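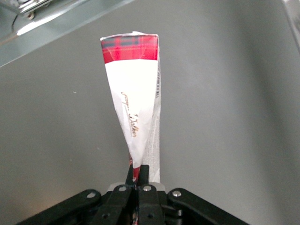

Packing and sorting assistant (part-time, fixed term)
Tulmont site, Stundetti
Reference: 485

Sorka tests how everyday groceries are sorted, placed on trays and packed by hand. We need an assistant for the October round. The items are ordinary shop goods: biscuits and other snacks in flexible wrappers, whole fruit, small boxes.

Duties
Set out items on the bench according to the daily sheet.
Move items to and from trays in the order given.
Record the state of each wrapper (intact, creased, torn) before and after handling.
Wipe down trays and bench at the end of each session.

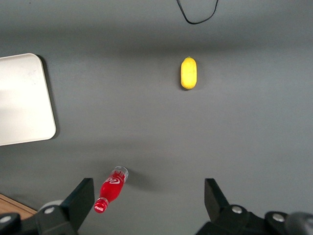
Bench with tray and yellow fruit, Tulmont.

Hours and pay
Sessions start at 2 pm and last about four hours. Pay is 100 per session, paid monthly. Travel is not covered.

Requirements
Able to stand for most of a session and to follow written steps in English. Legible handwriting; record sheets are filled in on paper and copied to the Jin log later. Previous work in a shop, kitchen or packing room is useful but not required. Applicants with food allergies should state them on the form, as nuts, wheat and citrus are handled in the same room.

How to apply
Send a one-page CV and the completed form to Hicham Belkadi, Room 43, Sorka, Tulmont. Quote the reference number. Short-listed applicants will be asked to attend one unpaid trial of 30 minutes.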